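Sorting and Storing Mixed Fruit on a Side Table

Breststead Household Notes
Last revised 2019-07-12

Scope

These notes cover sorting a small mixed purchase of fruit on a covered table before it goes to the refrigerator, the bowl or the compost pail. They apply to citrus, kiwis, pears, plums and tomatoes. Berries and cut fruit are handled separately.

What you need

A table that can be reached from at least two sides
A washable tablecloth
One vented plastic clamshell for the smallest fruit
One shallow tray
Paper tissues or a folded kitchen towel
A kitchen scale, if you keep records
A bowl for whatever will be eaten in the next two days

We use a Dawber flat scale with a 2,000 g limit. If a batch is heavier than the limit, weigh it in two parts and add the readings. The last December batch came to 2,016 g and had to be split.

Preparing the table

Shake the cloth outdoors and lay it flat. Pull out the folds, as a round fruit will settle along a crease and press against its neighbor. A striped or checked cloth is useful for this job: the bands serve as rows, and no markers or trays are needed to keep the groups apart. A very busy pattern makes small stains hard to find, so check it at an angle to the light when you finish.

Keep the tissues on the table but outside the sorting area. The clamshell goes toward the back, with the lid closed until the larger fruit has been placed.

Sorting

1. Take out the large fruit first. Set oranges down singly, with a gap between them. Do not stack.

2. Place the brown- and tan-skinned fruit next. Kiwis and small pears can look alike from a short distance, so pick each one up and check the skin and the stem end before you assign it to a group.

3. Place tomatoes and plums last. Both mark easily. Lower them to the cloth and let go; do not roll them into position.

4. Open the clamshell and check the small fruit. The bottom layer carries the weight and is usually the first to split. Tip a few out in front of the container if the lower layer cannot be seen through the side.

5. Turn every piece once. Look for soft spots, broken skin and mold around the stem.

6. Move anything soft but sound to the tray. It is to be used the same day.

7. Discard anything with mold, along with any fruit that is wet from touching it. Wipe the neighbors with a dry tissue.
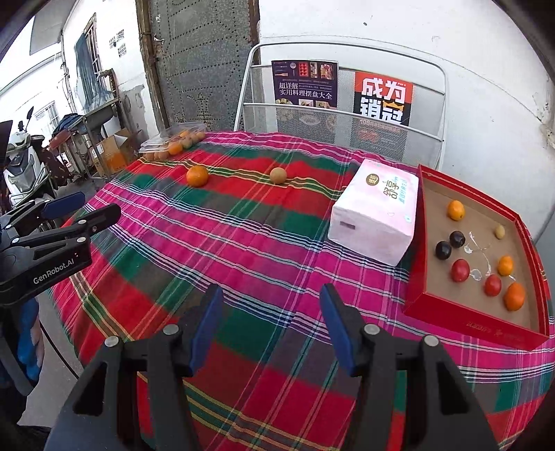
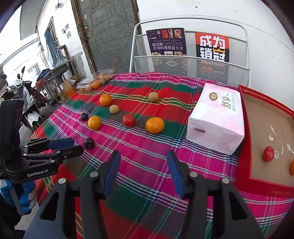

Fruit on the plaid cloth, with the clamshell at the back left and the tissues on the right.

Spacing

A gap of two fingers between pieces is enough for turning. Wider spacing wastes table area and puts fruit close to the edge, where it can be knocked off. On a round table, work from the center outward and leave the outer hand's width clear. If the table wobbles, put a folded card under the short leg before any fruit goes down.

Weighing

Weigh by group and write the figure down before moving on. Zero the scale with the empty bowl in place. For clamshell fruit, weigh the full container and subtract the container. Ours is 41 g, which we checked after washing and drying it. A group under 400 g goes into a single paper bag. A heavier group is divided.

Storing

Oranges: refrigerator drawer, loose. They can stay in a bowl for a few days if the room is cool.

Small citrus: back into the vented clamshell, no more than two layers, then into the refrigerator.

Kiwis and pears: room temperature until they give slightly under the thumb, then the refrigerator. To speed them up, close them in a paper bag with a ripe apple or banana.

Plums: same as pears. Leave the pale bloom on the skin until you wash them to eat.

Tomatoes: room temperature, stem end down, out of the sun. Refrigerate only when fully ripe and not needed that day.

Do not wash any of it before storage. Trapped water around the stem shortens keeping time.

Cleaning up

Lift the cloth by its edges so that stems and loose leaves collect in the middle. Treat tomato and plum juice with cold water before laundering. Wash the clamshell in warm water with dish soap, rinse the vent holes, and let it drain upside down. Card trays cannot be washed; throw them out when stained.

Related pages: Plorkdale cellar shelving; Lining a Pollari drawer with paper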